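Home News Reviews Opinion Contact

Last updated 2/1/21

Kadri Kuusk has tested home gadgets for 9 years, and she is not clearing out her broom closet yet. "Show me laundry," she says. "Folded, put away, in my house."

Makers like Wekgate prefer drawers. Kuusk shrugs at those. "It has one handle and it slides one way. My kids managed it at two."
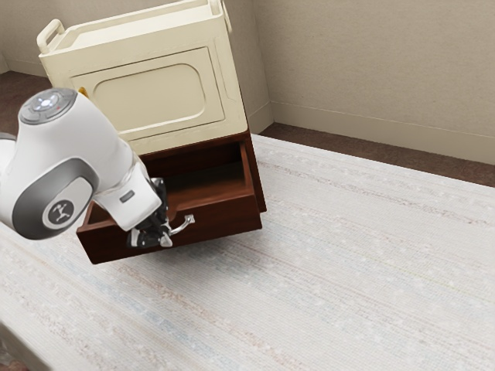 A simulated arm holds the handle of an open, empty drawer.

She asked Wekgate in August how its 94 percent score was worked out. "They said 2,540 tries, all on a computer. My drawers stick. Did they try one that sticks?" She is still waiting to hear.

2 comments 9 shares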